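Sofia Politis
A thread about furnishing a whole flat with flat-pack and second-hand bits, and why I have become a complete evangelist for it. Long one, get a brew on 🧵

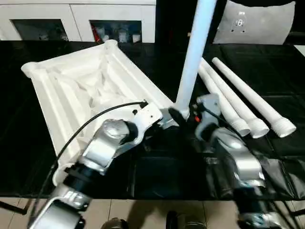

Is it worth buying furniture second-hand when the new stuff is so cheap? For me it is, every time, as long as you can get it home and you check the joints before you hand over any money.

2/ Background: I moved to Gurside in March with a mattress, a kettle and far too many books. The flat is lovely and gets the sun until teatime, but it came with nothing in it. No curtain rails even!

3/ My budget for the living room was £50. I know. I wanted to see how far it would go, and I also had no choice in the matter because the deposit had eaten everything else.

4/ First stop was Jarport, the reuse warehouse behind the bus depot. If you live anywhere near it, go on a Thursday morning. That's when the house clearance vans come in and the good chairs haven't been snapped up yet.

5/ I got a bookcase there with a wonky back panel. Took the panel off, turned it round, tapped it back in with new pins. Straight as anything now. I was so pleased with myself I rang my mum.

6/ Things I always look at before buying: do the legs wobble, do the drawers run, does it smell of smoke. Smoke is the one I walk away from. I've tried bicarb, vinegar, leaving it on the balcony for weeks, all of it. It comes back the first time you put the heating on.

7/ Woodworm I'm a bit more relaxed about. Old holes with nothing coming out of them are usually just old holes. Fresh pale dust underneath is a different matter and I'm not having it in with my books.

8/ On to flat-pack, which people are so snooty about. I love it! I love the little bag of dowels. I love the drawings of the cheerful person with no face. I put on the radio and I'm happy for a whole evening.

9/ Second-hand flat-pack is trickier, mind. It usually turns up with no instructions. Search the name on the label plus "assembly" and you'll find them more often than you'd think, even for things that went off sale years ago.

10/ My proudest find is a Flastska side table, two quid, from a chap clearing his mum's conservatory. It took me a while to work out which way up the shelf went. The first way was wrong. So was the second.

11/ Tip for anything that screws together: do every screw up loosely first, get the whole thing standing, THEN tighten. I ignored this for most of my adult life and had a desk that leaned like a ferry.

12/ Other tip: a hand screwdriver. I know the drill is right there. Chipboard only forgives you once, and after that the hole is just a hole. (If it's already too late, a matchstick and a dab of wood glue will do you nicely. Leave it overnight.)

13/ Someone asked about sofas. Check the fire label is still on it, as lots of charity shops can't take one without. And measure your stairs. Measure the turn in your stairs as well — my neighbours and I got to know each other very well one evening over a two-seater and a banister.

14/ Paint! I'd never painted furniture before this year. Sugar soap, light sand, primer, then thin coats. I got a tester pot called Galli from the hardware shop on the corner, a sort of mossy green, and it did both bedside tables with enough over for a picture frame.

15/ Let it cure properly before you put anything on it. Dry to the touch is still soft underneath. I have a perfect ring from a mug on one of mine and I've decided to put a plant there.

16/ For plastic things that have gone grubby, warm water and washing-up liquid first, then a paste of bicarb on an old toothbrush for the corners. Stay away from scourers, the scratches hold the dirt and you'll be back at it within the month.

17/ Did I stick to the budget? I went over by the price of a lampshade, and I'd do it again, it's a gorgeous lampshade. Pleated, mustard, slightly too big for the lamp.

18/ Next up is the hallway, where I need somewhere for shoes that isn't the floor. If you've got a narrow hall and you've cracked it, please send me your ideas. I'm reading all the replies and I've got the tape measure out already.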